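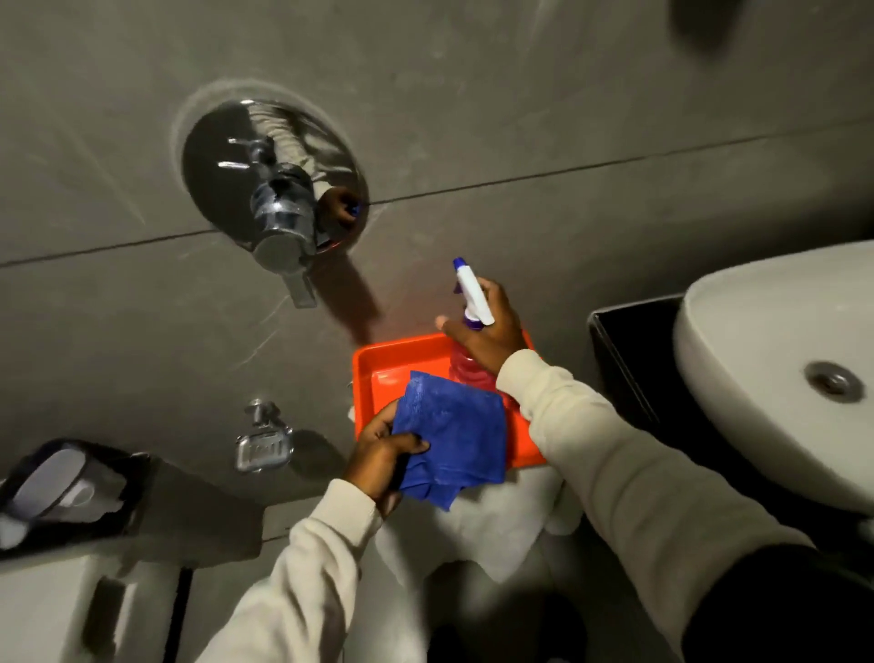 Rules for Robots That Help Clean

A robot that cleans a bathroom has to follow rules. Some of the rules are for the robot. Others are for the people who build it, teach it and share a room with it. This page covers the main ones.

Why does a cleaning robot need rules?

Bathrooms are hard places for machines. Floors can be slippery. Tile and chrome are shiny, and a shiny surface can confuse a camera: a round chrome plate on a wall may show a small reflection of a hand, and the robot must work out that the hand is not inside the wall. Sprays can hurt eyes and skin. Sinks and toilets can crack if they are hit.

What is a standard?

A standard is a written agreement about how to do something safely and in the same way each time. Experts write it, other experts check it, and it is changed when better methods are found. A law says what must be done. A standard often explains how to do it. A company may also write its own house rules, which apply only to its own machines and workers.

Learning from people

Many robots learn by studying recordings of people at work. A person holds a cloth in one hand, reaches for a spray bottle with the other, and wipes the tiles. The robot's computer compares many recordings of the same job. The test team at Helholm uses 2,000 recordings for its wall-wiping lessons. Of these, 239 are kept apart and used only for testing. A robot tested on lessons it has already studied might seem better than it is.

Recordings have rules too:

The person must agree to be recorded.
Faces must be removed, including faces in mirrors.
Names on letters or medicine must be covered.
The person must work safely, so the robot does not copy a bad habit.

Rules for force and speed

Force means how hard something pushes. A robot arm needs enough force to wipe off a mark, but too much can break a soap dish or hurt a hand. Sensors in the arm measure the push. If it goes over the limit, the arm must stop. The arm must also slow down when a person comes near.

Rules for sprays

Never mix cleaning products. Some mixtures make poisonous gas.
Keep every product in a bottle with the right label.
Point the nozzle away from people and pets.
Use one cloth for the toilet and a different one for the sink.

The stop button

The robot must have a stop button that is easy to see and reach. Pressing it stops all dangerous movement. Letting go of it must not start the robot again. An adult has to check the room first and then restart the machine.

"We test the stop button before each session," says Radu Căpraru, a safety engineer at Helholm. "If it fails, the session is canceled."

Words to know

Sensor: a part that measures something, such as light or force.
Limit: the highest amount allowed.
Nozzle: the tip of a bottle where the spray comes out.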